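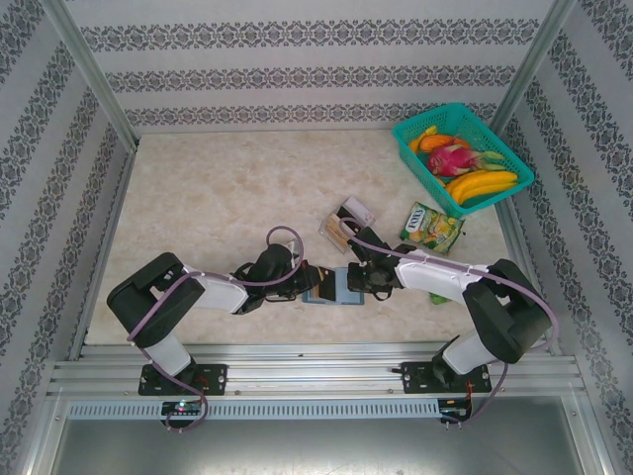 Syringe pump: start-up lag and what fixed it

14 December 2020

The Bordale syringe pump I bought in June has been delivering short on the first part of every run. Set it to a slow rate, press start, and the display counts up happily while very little leaves the needle. Over a long run the total comes out nearly right. Over a short one it does not, and short runs are mostly what I use it for.

There are two usual suspects. One is slack in the drive: the leadscrew turns, but the pusher block does not move until the play between screw and half-nut is taken up. The other is give in the syringe itself, where the rubber stopper squashes before it slides. Both look the same from the display, which only knows how many steps the motor has been told to make.

To tell them apart I fixed a dial gauge against the pusher block, took the syringe out, and ran the pump forward with nothing to push. Then I reversed it a little and ran it forward again. The gauge sat still for 13 seconds after the second start. That is slack, and a fair amount of it at that rate.

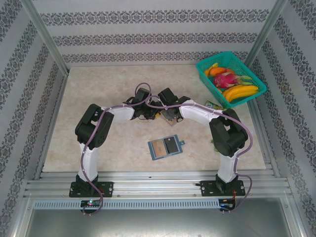 With the syringe back in, the delay went up to 15 seconds at the same rate. So most of the lag belongs to the drive and a small share to the stopper. I repeated this with a Jivon syringe of the same nominal size and could not measure a difference worth writing down.

The half-nut on this model is held against the screw by a flat spring under the release lever. Mine (serial number ending 1884, in case anyone is comparing) had a spring that had taken a set. It still closed the nut, but not fully. Solène Pons, who has the same pump, sent me a measurement of the free height of hers, and mine was clearly lower. Bodin list the spring as a spare. I ordered one and bent the old one back in the meantime, and that alone removed most of the play.

Order of work, for my own notes:

Unplug the pump and take the syringe out.
Remove the lower cover. The screws at the back are longer than the ones at the front, so keep them apart.
Lift the lever and slide the block to the far end.
Clean the old grease off the screw with a dry cloth, then a little solvent. Let it dry.
Fit the spring with the curved side towards the nut.
Apply a thin film of Himolitz grease and run the block the full length twice.

I went lightly on the grease. Dumisani Maluleke commented on the last post that a thick layer can hold the half-nut off the thread, and having seen what came out of mine I believe him.

After the repair the gauge moves within two seconds of the start command. What remains is probably the stopper, and the cure for that is to prime: clamp the syringe, run fast until a drop forms at the needle, wipe it off, then switch to the working rate. The pump must not be reversed between priming and starting -- even a short reverse puts the slack back.

I have not yet looked at the high end of the rate range. The block makes a faint tick once per turn there, which may be a bent screw or only the coupling. The next check is with the motor uncoupled, turning the screw by hand with the gauge resting on its free end.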